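**Irnero** is an American jazz quartet led by pianist Maricel Cruzado. The group is known for slow tempos, long introductions and a large share of original material, most of it written by Cruzado and bassist Nestor Belmonte. Its other members are Jonalyn Pangilinan (tenor saxophone) and Kenneth Samonte (drums).

## History

Cruzado and Belmonte met as students and worked as a duo for several years, mainly in hotel lounges and small clubs. Samonte joined after sitting in at a weekly engagement at the Custis, a 509-seat theater whose lobby bar booked local musicians. Pangilinan was the last to arrive and first played with the others in August, during a short run of outdoor concerts.
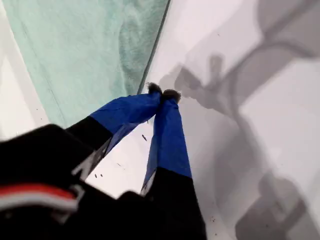
Samonte's drumming is usually described as the quietest part of the group's sound. He plays brushes on most ballads and leaves long gaps between cymbal strokes. On the piece "Royal Blue" he uses soft mallets throughout. The title refers to a deep shade of blue, and Cruzado has used the same shade on the covers of both of the group's albums. The tune is a 32-bar form in D flat and often opens the second set.

## Recordings

The first album, *Seneviratne*, was recorded in two days with no overdubs. It was pressed in an edition of 724 copies, which sold out at concerts. The second, *Susteck*, was released on April 12, 2024, and added singer Nhi Vi on three tracks. Critics were divided on the vocal numbers – some found them too polished next to the quartet pieces.

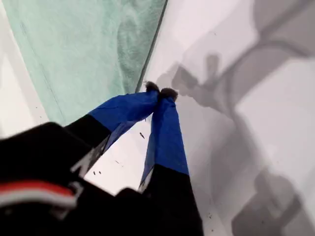
Vi later toured with the group but did not become a permanent member. A live version of the closing track, nearly twice the length of the studio take, has been played on several public radio programs.

## Style

Cruzado favors close voicings in the middle of the keyboard and rarely plays fast runs. Belmonte often carries the melody himself, with the piano reduced to single notes behind him. Standards make up a small part of the repertoire and are usually played without a stated theme until the final chorus.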